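Hanging Hook Set for Glass – Foley

I started making these because I was fed up with bags on the floor. Every place I've worked has had them: under desks, behind doors, in that one corner where you always catch your foot. We had glass walls and no intention of drilling into them, and all the stick-on hooks I bought gave up within a week (usually in the middle of a meeting, with a thump).

So the Foley set is a hook for people with lots of bags and a glass wall. You get a strip of backing plates, the hooks themselves and a spacing card, and it goes up with a cloth, a pencil and a bit of patience. I sell it in packs of 8, or as the big office set of 56 if you've got a whole wall to fill. Most people start with one pack and come back, which I'm quite happy about!

The best thing about hanging bags in rows is how easy it is to see what's gone out and what hasn't. If you keep kit in matching bags – ours are all black, so they look exactly alike in a heap – a wall of them beats any cupboard I've owned. You walk past, you grab one, you put it back on a free hook. I like three rows on the busy side and a looser arrangement next to it. 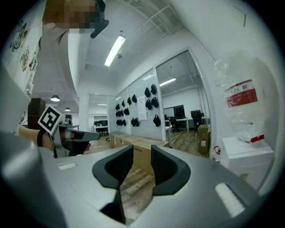 Spacing is the bit I get asked about most. The card gives you two settings, narrow and wide. Narrow is fine for flat bags and totes, but anything with a stiff bottom wants the wide one or they'll shove each other sideways. Irfan Saragih, who tested the first lot for me, put his up on narrow and had to take the whole top row down again (sorry, Irfan). Do your bottom row first and check the longest strap clears the floor before you stick anything else.

You can tape a notice up between two groups of hooks as well. A plain sheet of paper does the job. I'd put it at eye height and keep it short, as people read the first line and no more.

A few things to know before you order. Clean the glass properly and let it dry. Leave the plates overnight before hanging anything. They're meant for indoor glass and smooth painted metal, so please don't try them on wallpaper – Vija Adomaitis did, and she's still cross with me. To take one off, warm it with a hairdryer and slide a bit of thread behind.

Packs of 8 go out in a letterbox-sized carton. The office set comes in a bigger box and needs someone in to sign for it. Spare plates are sold in sixes, and the Sosby shelf clips fit the same plates if you want to mix the two.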